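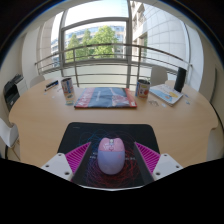 2 min read

Grungate Lighting Plans

Grungate is a set of lighting and room layout records from weddings and private parties. Each record describes one event: the room, the table plan, the fixtures, and the color settings used during dinner and dancing. The set was compiled by Erhan Kahraman from the job sheets of Kahraman Event Lighting.

Contents

The set holds 3,000 fixture rows across all events. Files are plain CSV, UTF-8, comma separated, with one header row.

events.csv: one row per event, with room size, ceiling height, and guest count
tables.csv: table shape, seats, and position
fixtures.csv: fixture type, position, beam angle, and color values
cues.csv: start time, fade time, and level for each lighting change

The field event_id joins all four files. Lengths are in feet. Positions are measured from the left corner of the wall behind the head table. Color values are red, green, blue, and amber, each from 0 to 255. Fixtures without an amber channel have an empty value in that column, not a zero.

Event types

The type field takes one of 7 values: ceremony, reception, both, rehearsal, anniversary, birthday, other. Events where the ceremony and reception shared a room are marked "both" and have separate cues for each part.

Known problems

Ceiling height is missing for 19 events, mostly tents.
Beam angle for the Fedura battery uplights is the value on the job sheet. It was not measured on site.
Monogram projectors are listed as fixtures, but the artwork is not included.
Cue times before version 4 were rounded to the nearest five minutes. Do not use them to study fade timing.
Nurau controllers store levels as percentages. These were converted to the 0 to 255 scale and may be off by one.

Privacy

Names of couples, guests, and venues were removed. Event dates were reduced to month and year. Free-text notes from planners were dropped.

Use

The records may be used for layout software, power load estimates, and teaching. They should not be used to set prices, as labor and rental costs are not recorded.

Changes

Version 4, Jun 6, 2026: exact cue times, new beam_angle column, duplicate tables removed from the February events.

Send corrections to Erhan Kahraman with the event_id and the row number.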